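4. Preparar a superfície e ligar a base

Leia este capítulo até ao fim antes de ligar a base Skarner à corrente. As instruções aplicam-se ao modelo de mesa e ao modelo de aparador. O modelo de encastrar tem um manual próprio.

4.1 Escolher o local

A base aquecida Skarner mantém quentes pratos e travessas já cozinhados. Não cozinha alimentos crus nem serve para descongelar.

1. Escolha uma mesa ou bancada firme e nivelada. Se a mesa abanar quando se apoia nela, corrija os pés antes de continuar.

2. Deixe espaço livre a toda a volta da base. A traseira, onde estão as ranhuras de ventilação, não pode ficar encostada a uma parede, a um cortinado ou a outro aparelho.

3. Verifique se há uma tomada com terra ao alcance do cabo. O cabo não deve atravessar uma zona de passagem.

4. Não coloque a base por baixo de armários suspensos com fundo em plástico ou com iluminação embutida.

CUIDADO: Não use a base no exterior, em varandas abertas ou a menos de 2 metros de um lava-loiça.

4.2 Proteger o tampo

Os tampos envernizados, encerados ou lacados podem ficar marcados por calor prolongado, mesmo quando a base está regulada no mínimo. Use sempre uma cobertura entre o tampo e a base. A cobertura Catbridge é vendida em separado, em rolo, e corta-se à medida com uma tesoura comum.

1. Limpe o tampo com um pano húmido e seque-o bem. As migalhas e os grãos de açúcar riscam o verniz quando ficam presos debaixo da cobertura.

2. Desenrole a cobertura com a face lisa para cima e deixe-a repousar até perder a curvatura do rolo. Se as pontas continuarem levantadas, enrole-a ao contrário durante uma noite.

3. Alise do centro para as margens, com a palma da mão aberta.

4. Prenda a margem com uma mola ou grampo de mesa. Aperte só o necessário para a cobertura não deslizar. É frequente ficar uma ligeira ruga a partir do ponto onde o grampo aperta; não afeta o funcionamento, desde que não fique debaixo dos pés da base.

5. Experimente a disposição com um prato vazio antes de trazer a base, para confirmar que sobra espaço para servir.

Sobre uma cobertura castanha e mate, como a da fotografia, um prato de cor clara distingue-se bem.

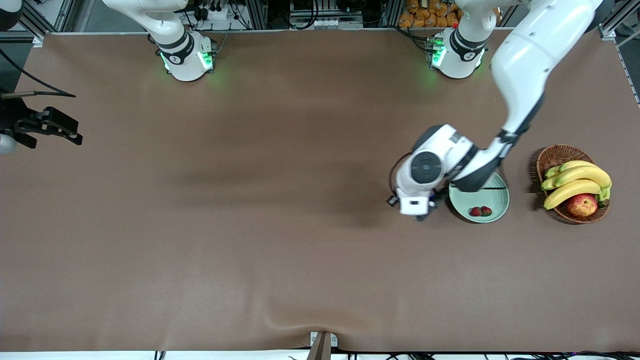 4.3 Colocar a base

1. Retire a base da caixa segurando-a pelas duas pegas laterais. Não a levante pelo vidro.

2. Retire a película do vidro e as quatro proteções de cartão dos cantos. Guarde as proteções, que voltam a ser precisas se tiver de enviar o aparelho para reparação.

3. Pouse a base sobre a cobertura e confirme que todos os pés assentam. Se a base oscilar, rode o pé dianteiro direito, que é o único regulável.

4. Passe o cabo por trás da base. Nunca o deixe entre a base e a cobertura.

Nota: Durante os primeiros minutos da primeira utilização pode notar um cheiro leve. É o resíduo do fabrico a queimar. Areje a divisão e não coloque alimentos na base até o cheiro desaparecer.

4.4 Primeiro aquecimento

1. Rode o seletor para a posição 0 e só depois ligue a ficha à tomada. A luz vermelha acende.

2. Rode o seletor para a posição 3 e deixe a base vazia até a luz passar a verde.

3. Passe para a posição 5, a mais alta. Nesta posição o vidro atinge até 115 °C. Mantenha as crianças afastadas.

4. Volte à posição 0, espere que a luz do vidro se apague e limpe a superfície com um pano macio.

CUIDADO: A luz do vidro mantém-se acesa enquanto a superfície estiver quente, mesmo com o seletor em 0. Se desligar a ficha, a luz apaga-se de imediato, mas o vidro continua quente.

4.5 Loiça adequada

Pode usar na base:
- grés, faiança e porcelana sem filetes metálicos
- ferro fundido esmaltado
- aço inoxidável de fundo plano
- vidro de forno

Não use na base:
- melamina e outros plásticos, incluindo os que vão ao micro-ondas
- madeira, bambu ou cortiça
- loiça com fissuras ou colada
- embalagens de cartão de refeições prontas

A loiça de fundo côncavo aquece devagar e de forma desigual. Nesses casos suba uma posição no seletor e mexa a comida de vez em quando. As travessas que saem do frigorífico devem ficar à temperatura ambiente antes de irem para o vidro.

Para os pratos individuais, a posição 2 é suficiente. Empilhe-os no máximo até à altura das pegas e troque o de baixo com o de cima a meio do aquecimento.

4.6 Depois de cada utilização

1. Rode o seletor para 0 e desligue a ficha.

2. Espere que o vidro arrefeça por completo.

3. Limpe o vidro com água morna e detergente neutro. Para restos de molho agarrados, deixe um pano molhado sobre a mancha e retire-a depois com uma espátula de silicone.

4. Solte o grampo, levante a cobertura e verifique se há humidade por baixo. Seque ambos os lados antes de voltar a enrolar.

Não dobre a cobertura. Os vincos não saem e impedem que a base assente direita. Guarde-a enrolada, com a face lisa para fora, num local seco. A cobertura não pode ir à máquina de lavar nem ser passada a ferro.

4.7 Se algo não funcionar

A luz vermelha não acende. Verifique a tomada com outro aparelho. Se a tomada funcionar, não abra a base e contacte a assistência.

A luz não passa a verde. Confirme que não há correntes de ar sobre o vidro e que o seletor não ficou entre duas posições.

A base desliga-se sozinha. A proteção térmica atuou. Desligue a ficha, desimpeça as ranhuras de ventilação e espere que a base arrefeça.

A cobertura cola-se ao tampo. Não puxe. Levante um canto, passe um cartão fino por baixo e avance devagar. Alguns vernizes recentes precisam de várias semanas para endurecer e não devem ser cobertos antes disso.

Assistência: escreva para o serviço de apoio da Drimorport, ao cuidado de Morag Moffat, indicando o número de série gravado na parte inferior da base. O serviço está encerrado em agosto.

Revisão deste capítulo: 13 de fevereiro de 2021. Texto de Rory Dalgleish.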